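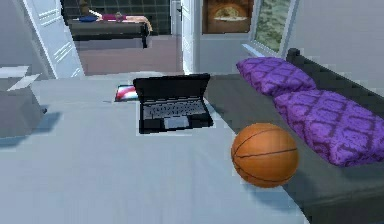
Figure 4. Laptop on a bed with the lid raised.

Home > Support > Guides > Laptops > Placing and charging

Category: Set-up and safe use

4. Placing the computer and charging it for the first time

4.1 Before you start

The Rondelon should be charged in full before it is set up. Use only the Bornum adaptor supplied in the box. Adaptors from earlier Plandeo models have a similar plug but a lower output and must not be used.

4.2 First charge

1. Place the computer on a firm, level surface such as a desk or table.
2. Connect the adaptor to the socket on the left side of the computer.
3. Plug the adaptor into the mains and switch on at the wall.
4. Wait until the charging light turns from amber to green. A first charge takes 141 minutes.
5. Press and hold the power key until the Plandeo mark appears.

Note: The battery is designed for 1000 full charges. Its capacity will fall slowly over that time.

4.3 Use on beds and other soft furnishings

The air inlets are on the underside of the case. Bedding can block them.

1. Smooth the cover flat before putting the computer down.
2. Fit the Manole stand (sold separately) if the computer will be used for more than 49 minutes.
3. Keep blankets and pillows clear of the rear edge.
4. Shut the computer down before leaving the room.

CAUTION: Do not charge the computer on a bed, sofa or carpet. Do not cover the adaptor.

Note: If the heat warning appears, save any open work, shut down and leave the computer on a hard surface until the warning light goes out.

Section approved by Reginald Mbeki, Product Safety. Last revised 5 July 2018.

Previous | Contents | Next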